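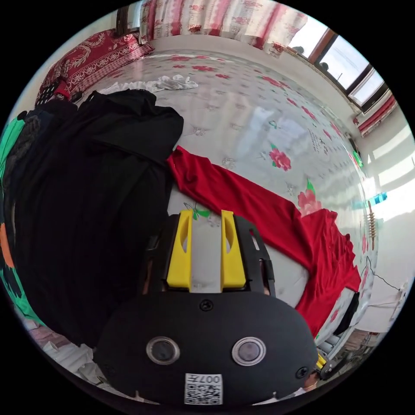

Is the Harnance hand gripper worth buying if you mostly record clothes handling? For shirts and jumpers it is, though thick bedding is a struggle.

I have used mine for 14 weeks, mainly for folding and sorting on a bed. The two yellow fingers are slotted and pick up a sleeve or hem without bunching too much of it. Thin cotton sometimes needs a second go. My old Sultari gripper was lighter but slipped on knitwear.

The kit cost £236 from Skolton and came with one spare pair of fingers — fitting them took me 20 minutes, mostly because the instructions are poor. My wrist gets tired after 28 or so folds. A softer handle would help.

Four stars. I would buy it again.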